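The laminated page

There is a laminated page taped to the inside of the cabinet door at work, and as of Saturday it has 20 rules on it. When I started it had 10. I wrote most of the new ones, so I am in no position to complain, but I'm going to anyway.

The page covers the sorting cell. Parts come along a belt, a robot moves them to the bins, and a person with a clipboard (me, or Siu-fong Lai if I've hidden well enough) writes down how it went. Rule 1 is "Know where the stop button is before you need it." It has been Rule 1 since before my time and I would get it tattooed if I were that sort of person.

After that the quality drops off.

Rule 4 says hands out of the cell while the arms are live. Fine. Rule 5 says this includes "just for a second." You can tell Rule 5 was written on a different day from Rule 4, and by somebody in a different mood. Rule 9 says one part on the belt at a time during a test run. People hate Rule 9. It makes a test run about as thrilling as watching a single suitcase at the airport, and Meinir Gape has told me so in writing. But if you put three parts on and something goes wrong, you get three opinions about which part did it, and then it's lunch.
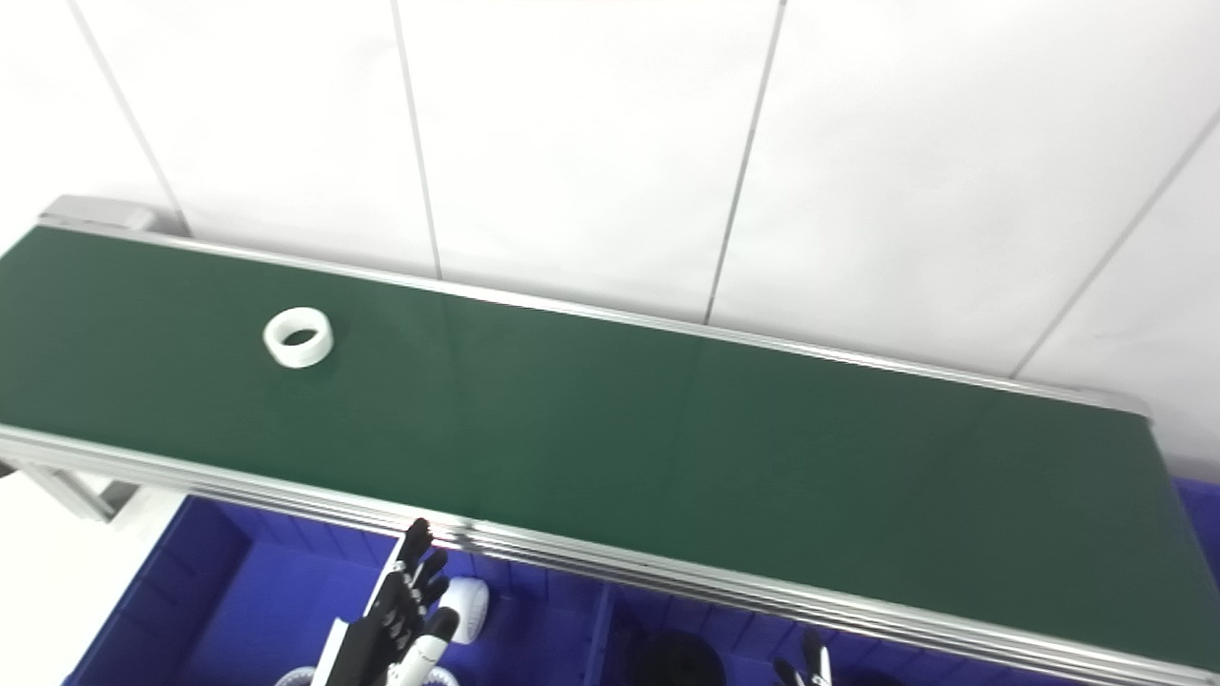 Rule 9 in practice: one white ring on the belt, bins underneath.

Rule 12 is my favorite of the ones I wrote. "A run that was stopped is still a run." The old habit was to hit stop, mutter something, and start over with the same number on the sheet. By November the log said we had 2,478 clean runs, a figure I would describe as festive. I went back through one binder and found 51 entries where the number had been written over in a different pen. So now a stopped run gets its own line and a reason, and "weird" is no longer accepted as a reason. (Rule 13.)

We borrowed some of this from the Kusta checklist, which the people over at Pillimmont use, and which runs to so many pages that it has a page explaining how to read the pages. It's good. I have read all of it once. The part I stole says to write each rule so that someone standing at the cell can tell, yes or no, whether it's being followed. That killed off our old Rule 7, "Use care," which had hung there for years being neither followed nor broken.

Siu-fong wants a Rule 21 about putting the clipboard back where you found it. I've said we need to remove a rule before we add one. She has suggested removing Rule 13, and I notice she was on shift for a lot of the weird ones.

We're meeting about it next week. I'm bringing the laminator.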